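Session 4: Negative space, or what to do with all that nothing

Hello again. These are my notes for the October group, tidied up a bit from last year's (thank you to whoever spotted that I'd spelt "composition" three different ways). Bring a pencil, a rubber and the viewfinder you cut out last time. If you lost it, there's card in the drawer by the sink.

Last session we drew the thing. This session we draw what isn't the thing, and I know that sounds like a riddle, but stay with me. Negative space is the shape left over once your objects have taken up their room. The gap between a cup handle and the cup is negative space. So is the whole stretch of wall behind your aunt in that photo on the landing.

Why bother? Well, I taught myself to draw chairs at fifteen and they were dreadful, every one of them, legs going off like a newborn giraffe. I was drawing what I knew about chairs — four legs, same length, seat on top — and my eyes hardly got a look in. Then Todor Perić, who taught the evening class I went to in Juditz, made us draw only the gaps between the rungs. I've still got that drawing. It's the first one where the chair could hold a person up.

Some words we'll be using, so you don't have to keep asking me:

Positive shape: the object itself, or the group of objects if they overlap.
Negative shape: what's around and between. It needs an edge, so it stops at the border of your paper.
Trapped shape: a negative shape closed in on all sides, like the hole in a doughnut. These are the easiest ones to start with.
Weight: how strongly a part of the picture pulls your eye. Dark things are heavy, and so are things near an edge.

Now, balance. People get nervous about leaving a big area alone and they start filling it in, usually with a plant. Please don't! A large pale area can hold its own against a small dark one, and you can push all your objects up to one side if the empty part has a good shape of its own.

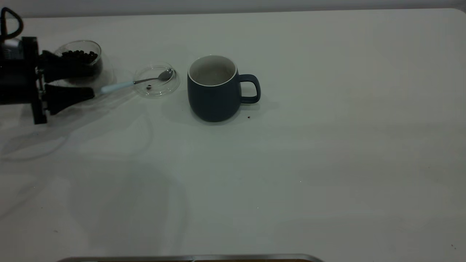

Fig. 1. Dark shapes at the left, a large pale area, and one trapped shape inside the loop of cable.

The exercise is the same one I set every year. Pick something with holes in it (colander, scissors, a stool, the bike if it's raining and you've brought it in). Set a timer for 40 minutes. Draw the negative shapes only, starting with a trapped one, and work outwards from there until you hit the border. No outlines of the object. When the timer goes, shade in what you've drawn and see whether the object turns up in the white.

It goes wrong in the middle, by the way. It always goes wrong in the middle, and mine did again on Trerneo harbour this summer, when I tried it with the masts and ended up with one boat twice as wide as its neighbour. Measure one shape against the next with your pencil and carry on.

For reading, have a go at chapter two of the Egan book, pages 27 to the end of the section on windows. You can skip the bit about the golden ratio, I always do. The Stodari prints are in the grey folder if you want to see woodcuts that use hardly any ink, and number 477 is my favourite, the one with the gate.

Next time: tone. Bring something white, and something else white that doesn't match it.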